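Work and Automation, Unit 5 handout
Instructor: Vasiliki Makris
Reading for this unit: Kubiak, "Shifts and Handovers," in the course packet. Bring the worksheet to class.

Where we are in the course

Last unit was about automation on a fixed line, where the machine does one job in one place and people work around it. This unit is about automation that moves into ordinary workplaces such as offices, stockrooms and front desks. The machines there are slower and the tasks are less regular, so the effects on staff look different.

Terms to know

Task: a piece of work with a start and an end, such as refilling a printer.
Job: the bundle of tasks one person is paid to do.
Residual work: what is left in a job after some of its tasks have been automated.
Demonstration: a person doing a task so that a machine can be trained on it. In this unit the person usually does it with a hand-held gripper.

Keep task and job apart in your written answers. Most of the weak papers in March mixed them up.

The Giltine case

Giltine runs office services for other companies out of a building in Staltstead. Management wanted to hand over small clearing and sorting tasks: picking up things left on desks, returning them to shelves, restocking supplies. Staff recorded demonstrations during their normal shifts. The target was 800 demonstrations, with each person working no more than 30 minutes at a time before a break.

Polyxeni Michailidis led the office staff at the time. Her notes are in the packet. She did not object to the recording itself. Her complaint was that the time came out of the same shift, while the list of daily duties stayed the same length. After two weeks the duties list was cut and the recording was entered on the schedule as its own task.
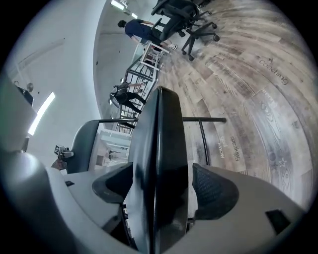
The first question for class is who is affected when a task is recorded in a shared workplace. The person holding the gripper has been trained and has agreed to take part. Other people may be nearby on business of their own. Look at how close the gripper is to everyday office space: there are chairs and a staircase railing beyond it, a person in a blue short-sleeved shirt, and another person with a backpack. A wide view takes in a lot more than the object being picked up. Think about what notice people in a room like that should get, and who should give it. Kubiak covers notice to visitors only briefly, so use your own reasoning as well.

The second question is about skill. Prodromos Tsolakis, one of the Giltine staff, wrote that he had to slow down and use movements he would never use with his bare hands. He got better at the tool over time. Was that a new skill, and should his job grade have reflected it? Giltine paid an hourly supplement during recording and dropped it afterward. The staff association asked for a permanent change in grade and did not get one.

The third question is about residual work. When the simple pickups go, what stays is the odd stuff - the spill, the visitor who is lost, the box with no label. These tasks are harder to plan and harder to count. A supervisor who measures only the number of items handled will see a drop, even if people are just as busy.

Worksheet

Choose a workplace you know. List the tasks in one job there and mark the ones that could be demonstrated with a gripper. For 2 of those tasks, write down who else would be in the space and what they would need to be told. Then describe the residual work in a short paragraph.

Questions about the worksheet go to Makis Galanis during lab hours. The discussion section will run 60 minutes, and the packet pages on Kourkoulas are optional until Unit 6.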